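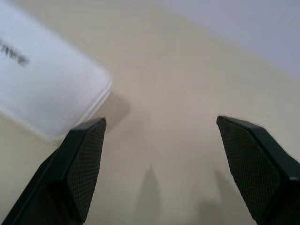
Hard case (container)

A hard case is a small rigid container with a lid, used to store and carry instruments, tools, adapters, spare parts and similar goods. The term covers a wide range of sizes. This article deals mainly with the flat plastic type, which is low in relation to its length and is normally opened while lying on a table or bench. Flat cases are distinguished from cartons, which are made of folded board, and from pouches, which have no fixed shape.

Form

Most flat cases are rectangular in plan with rounded corners. The rounding has a practical origin in molding: melted plastic fills a curved corner more evenly than a square one, and the finished part releases from the mold with less force. A rounded corner also spreads the load when the case is dropped. Sharp corners tend to whiten and crack first.

The lid and the base may be separate parts or a single part joined by a thin flexible strip, known as a living hinge. Separate lids are held by friction, by a snap bead, or by latches. Many designs have a raised lip where the two halves meet. The lip stiffens the wall and gives the fingers something to pull against.

Material

Polypropylene is the most common material for small cases. It resists oils and most cleaning agents, and it can be flexed many times at the hinge without breaking. Unpigmented polypropylene has a milky look and lets some light through. ABS is harder and takes a smoother finish but cannot be used for a living hinge. Polycarbonate is used where the contents must be seen clearly.

White and light gray cases show dirt readily and can yellow after long exposure to sunlight. Black cases hide wear but make small dark parts difficult to find inside.

Marking

The lid is the usual place for the maker's name. Lettering is applied by pad printing, screen printing or hot stamping, or is molded into the surface. Pad printing is cheap and gives sharp edges, although the ink can wear off with repeated handling. Printed names normally run along the length of the lid and sit near its center, so that they can be read when the case lies lengthwise in front of the user.

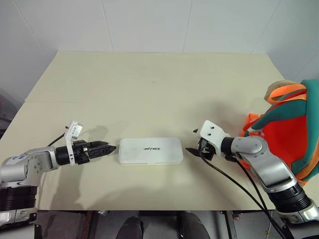

Flat white case with rounded corners and black lettering ("UNITREE") on the lid, on a pale cream board.

Dimensions and stacking

There is no general standard for flat cases. Makers of storage systems set their own footprints, and cases from different systems rarely stack together. The Zulley series, designed by Birger Myklebust, was sold in 16 footprints with a common wall thickness of 3 millimeters. The later Dalen series reduced the number of footprints and added a shallow recess in each lid to locate the case above.

Low cases are stable on a table but are awkward to pick up by hand from a smooth surface, as there is little side wall to grasp. Some models have a bevel along the lower edge for this reason. Others are tapered, with the base slightly smaller than the lid.

Interior fittings

The inside may be left plain, divided by molded ribs, or fitted with an insert. Inserts of cut foam hold one set of contents in fixed positions — a missing item is noticed at once — but have to be replaced when the contents change. Vacuum-formed trays last longer than foam and are easier to clean. In a workshop guide for the firm Salireo, Siv Lindqvist and Folke Engebretsen recommended foam for measuring tools and ribbed interiors for fasteners.

Care

Plastic cases are washed in warm water with a mild detergent and dried open. Solvents can dull the surface and remove printed lettering. Cases with a living hinge should not be stored fully opened under a load, as the strip takes a permanent bend.

See also

Carton
Living hinge
Pad printing
Tool roll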